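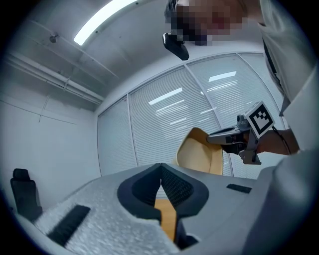 ## What changed in the back room

I have been meaning to write this post since January, and every time I sat down to do it something came up, usually lunch. So forgive me if it wanders a bit. A few of you asked how work is going now that the "robot stuff" has reached us, and the answer takes longer than I can fit in a text message.

For those who are new, I work at Erraji, where we repair and refit furniture for offices and waiting rooms. I've been there long enough to remember when the fanciest machine in the building was the label printer (rest in peace, you jammed every Friday of your life). My job for most of those years was sorting and checking hardware kits. A kit is a little bag with the screws, caps, and glides for one chair, and I have handled more of those bags than I would care to stack up in my living room.

Then we got the Kernier line, which does the bagging, and we signed on with a company called Pivitz to teach a pair of arms the fiddlier jobs. The way you teach them is by doing the job yourself with a gripper in your hand, over and over, while it records what you do. You squeeze, the fingers close, you set the thing down where it belongs. There's a patterned square on top of the gripper so the system can follow where it is, and a cable that you learn to keep away from your elbow. I spend three afternoons a week on this now, in a small white room with the blinds shut, across from a coworker holding a gripper of their own.

I'll admit I was sour about it at first. It felt a little like being asked to train my own replacement, and I said so, rather loudly, in the meeting where they told us. My manager didn't pretend that was a silly thing to say, which I appreciated. What we got in writing was that the kit checkers would be kept on through the changeover and moved to recording, inspection, or the customer desk. Four of us went to recording. One of my favorite people on the floor chose to leave, and I still miss the way she hummed.

### The numbers, for those of you who like them

Before Kernier we packed 400 kits on a good day. Last week we logged 425 and I didn't bag a single one. On the recording side, the four of us have 2,494 usable runs so far, and my own best week was 317, and yes, I was pleased enough to bring in a coffee cake. A run gets thrown out if you fumble, or if you block the marker with your other hand, which I did constantly for the first two weeks.

### What's better, and what isn't

My thumbs are better! I can't tell you how nice it is to open a jar again. The afternoons are quieter too, and I've had more real conversation with my recording partner than we managed in years of standing at the same bench with our ear protection on. We talk about our gardens between runs and sometimes, I confess, a little bit during them.

What I don't love is the tallying. Every run shows up in a program called Ultik with a little green or gray dot next to it, and there's a screen in the hallway with our totals. On the old bench you could have a slow morning and make it up after lunch and it was your own business. We asked for the hallway screen to come down. They've said they'll think about it, so I will keep asking, nicely, every time I walk past the office.

The other thing is harder to put into words. I used to know a bad kit by its weight in my palm before I'd looked at it, and I was proud of that. With the gripper you don't feel much of anything except the squeeze, so I've had to slow down and watch my hands as if they belonged to someone I was teaching. Some days that's interesting, and some days I go home tired in a brand new place behind my eyes.

Next month they want us to start on seat glides, which are slippery little devils, and I've already warned everyone that my total is going to drop like a stone. I'll write again once I've had a few weeks of those. In the meantime, if any of you have been through something like this at your own job, leave me a comment, I read every one of them with my tea.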